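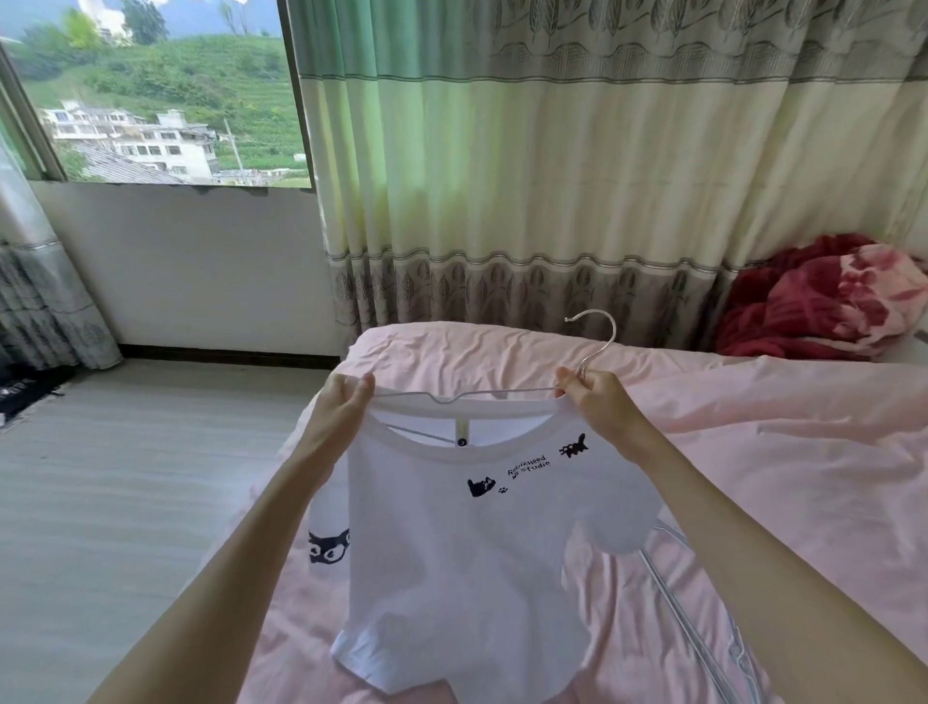

# Budget for a hanging/folding station: arm now or wait for December?

**finbarr_b** (02/07/2025)

Finbarr Breathnach here, running the back room of a small secondhand clothing shop. We put shirts on wire hangers all day, like the one up top. Two hands, one shoulder each, next shirt. I have been told to spend money on this.

Quotes so far:

- Gakar two-arm bench unit, leased, 445 a month
- Broridach single arm, used, no gripper pads, price "on request"
- 1000 set aside for setup, which the Gakar rep found very funny

We do 46 shirts on a slow morning. Is any of this sane?

**hemline**

Single arm is out. Look at your own photo: one hand has the shoulder and the end of the hanger pinched together, the other has the far shoulder up by the hook. What's the Broridach going to do with the other side, ask it nicely?

**oldsprocket**

Disagree. We ran one arm with a fixed peg for the hanger. Worked fine on tees. Buttoned shirts, less so. We don't discuss the cardigans.

**hemline**

So it worked on the one thing a person does in four seconds.

**oldsprocket**

Four seconds when they're fresh. Come by at 4 pm.

**pallet_jackie**

Before anybody buys an arm, price the hangers. Thin wire bends, and a bent one won't sit where the gripper expects it. We moved to molded ones from Lumbao and that line alone ate most of our setup money. Put it in the budget now so you can be sad early.

Also white on white. Thin cotton gave our vision system fits until we put a dark board behind it.

**finbarr_b**

The hangers were the one thing I thought I already owned.

Would prints help the camera? That tee has black cats across the chest and another on the sleeve.

**pallet_jackie**

Helps it find the cats. You need it to find the neck hole.

**oldsprocket**

Ask Gakar for a trial with your own stock, worst stuff included. If they only want to demo on their shirts, there's your answer. And get the service visit price in writing. Ours had 2 visits a year included and the third cost more than my car.

**hemline**

Your car is not a useful unit.

**finbarr_b**

Asked for the trial. They want a deposit. Clasow has offered to look at the room for free, so they're coming first, and I'm holding the lease until I see what they say about the hangers.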